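Ullenden Toy Library: Frequently Asked Questions About Returns and Donations
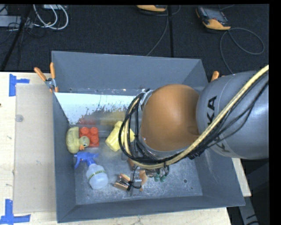
Toys in a gray bin, among them a yellow duck and a red building block.

Where do I return borrowed toys?
Returns are accepted at the Kelport branch during opening hours. Please hand them to a member of staff at the desk. Items left outside the building remain the responsibility of the borrower.

How long may I keep a toy?
The standard loan period is 90 days. A loan may be renewed once, provided no other member has requested the item.

Must sets be returned complete?
Yes. Building blocks are counted at the desk against the card supplied with the set. If up to two pieces are missing, no charge is made.

Should I clean toys before returning them?
Please wipe hard plastic toys with a damp cloth and let them dry. Do not use bleach. Fabric toys should be returned unwashed.

Which donations are accepted?
We accept toys in good condition, including blocks, animal figures and puzzles. We do not accept battery chargers, helmets or car seats. Donations are received on Thursday mornings only.

May I ask for a donated toy back?
No. Donated items become the property of the library once the form is signed.

Whom do I contact about a damaged item?
Please write to Elli Koivisto, Loans Office, and include your membership number.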